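zolumus-boletins: textos de newsletters de tecnologia, com etiquetas de tema e de tom

Leia isto antes de baixar. O conjunto é pequeno, foi anotado por pouca gente e já o vi citado para sustentar coisas que ele não sustenta.

O que tem dentro

552 edições de newsletters sobre plataformas, streaming, aplicativos e eletrônica de consumo, todas em português, cedidas pelos editores da Zolumus e da Plustik. Cada edição vem em um arquivo de texto, com uma linha correspondente em edicoes.csv. Uma parte menor, 159 edições, traz também a etiqueta de tom (entusiasta, neutro, crítico). O restante só tem tema.

Os campos são id, fonte, mes, tema, tom e texto. O campo mes guarda apenas o mês, sem o dia. Em março há um buraco na Plustik que não consegui preencher; os editores dizem que publicaram, mas os arquivos não apareceram.

Como foi anotado

Duas pessoas leram cada edição da parte com tom. Quando discordavam, ficava a etiqueta da primeira, decisão que herdei e da qual não gosto. Não guardaram as discordâncias, então não há como calcular concordância entre anotadores. Quem disser que calculou, peça o código.

A etiqueta "crítico" merece desconfiança especial. Boa parte dos textos marcados assim reproduz o comunicado da empresa e acrescenta uma ressalva no último parágrafo. Para mim isso é neutro, com sorte.
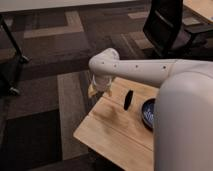

Braço robótico branco, com a garra voltada para baixo.

Temas

A lista tem redes sociais, jogos, vídeo, robótica, hardware e "outros". Esta última engoliu tudo o que dava trabalho classificar. Robótica quase sempre significa anúncio de produto; textos sobre o que aconteceu com o produto depois do anúncio são raros. Se a sua ideia é medir se a imprensa de tecnologia acerta previsões, procure outro material.

Para que não serve

Treinar um detector de "hype". Já tentaram na Gostmont, com a parte de tom, e o modelo aprendeu a reconhecer a fonte: Plustik igual a entusiasta. Tire o nome da publicação e a assinatura de rodapé antes de qualquer experimento, e separe treino e teste por fonte.

Também não serve para estimar audiência. O número de 3,000 assinantes que aparece nos rodapés da Zolumus é o que a própria Zolumus declara e não muda de uma edição para outra.

Licença e contato

Uso em pesquisa, sem redistribuição dos textos integrais. As etiquetas podem circular à vontade, com todos os defeitos. Erros devem ser abertos como issue, com o id da edição e o trecho em questão. Pedidos de "versão limpa" serão fechados enquanto alguém não definir o que é limpa.

Manutenção: Wilczyńska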